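## 3. What changed on the packing line

Our placement was at Lovden, a warehouse that packs hand tools and storage goods for smaller shops. The robot cell had been running for 11 weeks when we started. It was supplied by Eniter and stands at the end of line two, where three people used to lift boxes from the belt all day. We wanted to know what those three people do now and what they think of it.

We watched two shifts, talked to seven workers and were given the daily output sheets. Before the cell, the line moved 600 items on a normal day. In the last full week we looked at, the daily average was 649, and the best day reached 701. The supervisor put part of the increase down to fewer stops at the end of the shift, when people are tired.

### 3.1 Jobs and tasks

No one lost their job. One of the three moved to goods in. The other two stayed with the cell and share the work of loading, checking and clearing faults. Both said their backs and shoulders feel better. Both also said the day is longer in another way. They stand and wait more, and they can't leave the cell because a stop has to be cleared within a few minutes.

The training lasted two mornings. Workers told us it covered starting, stopping and safety but very little about why the gripper misses an item. They learned that from each other, and keep notes in an exercise book beside the control panel. The Kratochvíl branch, which got the same cell earlier, has no such book, and the staff there phone Lovden for advice.

### 3.2 Items that cause trouble

Plain cartons are easy. Goods with handles, latches and uneven lids are harder, and plastic toolboxes came up in most of our interviews. 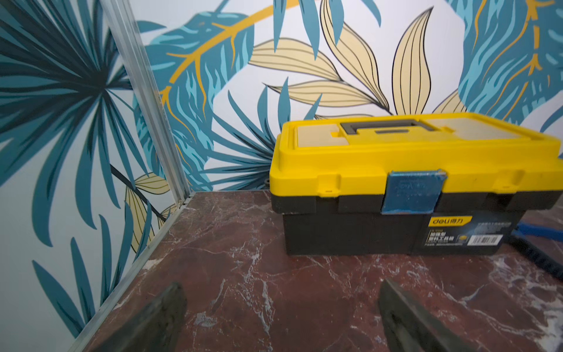
The workers would like a say in which products go to the cell. At present the list comes from the planning office, and a change takes several days. One worker said she can tell from the order sheet how many times she'll be called over before lunch.

Pay has not changed. Four of the seven thought it should, as fault clearing was a technician's task before. The supervisor agreed that the job description is out of date and said it would be looked at in December.

### 3.3 Limits

We only saw day shifts. The Saturday shift runs with one person at the cell, and we could not arrange a visit. Our comparison with the Imedari site is based on a single phone call, so it is left out of the tables.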